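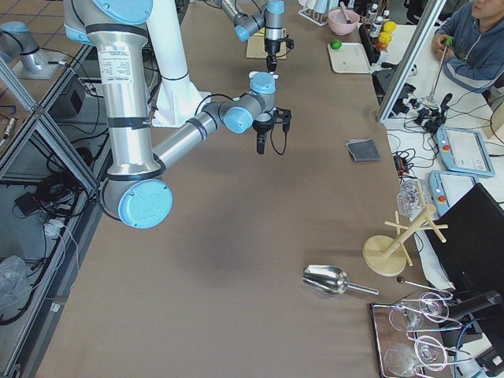
4 min read

Aug 11, 2018

The fault on the left arm of the Hatimlow cell is closed. I am writing it up because the symptom pointed at the wrong part for most of a week, and I would like to find these notes the next time it does.

The cell has two arms sharing one long table, each with a two-finger gripper and a small camera at the wrist. We use it for bar and kitchen tasks: glasses, a scoop, a cutting board with lemon slices and a plastic knife. The arms can be run by script or guided by a person at the desk next to the table. The fault showed up in both modes.

The symptom was a gripper that opened without a command. The controller logged a normal close, the force value settled, and up to 8 seconds later the fingers let go. No alarm, no protective stop. The first time, it was holding a lemon slice. The second time it was holding a wine glass over the tray, and I stopped work on glass until the cause was known.

I suspected the gripper first and swapped it with the spare. Same result. I then blamed the Prelletti driver, which had been updated a few days earlier, and rolled it back. 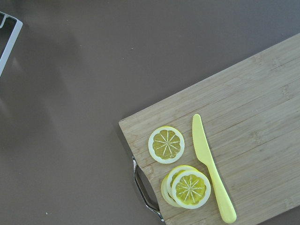 Same result again, so the old driver went into the notes as innocent and the new one went back on. Slices and the plastic knife became the standard test load at this point. They are light, they don't break, and a drop onto the board does no harm.

The next step was a loop: close, lift, hold, rotate the wrist, lower, open. I ran 600 cycles with the wrist rotation removed and had no releases. I put the rotation back and had the first release inside 300 cycles. Every release after that came with the wrist near the end of its travel in one direction. That is a cable until proven otherwise.

It was the cable. The gripper lead loops beside the wrist, and the loop on this arm had been tied too short, probably when we rerouted things last December. At the end of travel it pulled on the connector and the supply dipped for a few milliseconds. The gripper rebooted, and its firmware opens the fingers on boot. The controller polls too slowly to see the dropout, so it carried on believing it had a grip.

I consider the open-on-boot default a safety problem in its own right. A gripper that loses power over a person's hand, or over glass, should stay as it was. The Tkachenko manual lists a parameter for this, 2 pages from the end, under a heading about factory testing. 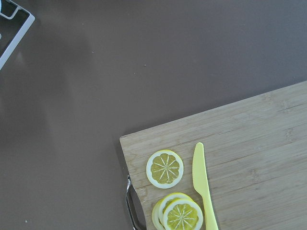

Wrist camera view of the test load: four lemon slices and the yellow knife on the bamboo board.

Changes made:

New gripper lead, longer loop, strain relief at the connector. Same on the other arm.

Boot behavior set to hold last position.

Supply voltage at the wrist now logged by Nudix at the full rate, with a protective stop on any dip.

Wrist travel limited in software, a few degrees short of the old limit.

The full loop has since run for around two hours with rotation on and no releases. Glasses are allowed again at low speed. Still open: the other arm's connector shows slight wear on one pin, and I have a replacement on order.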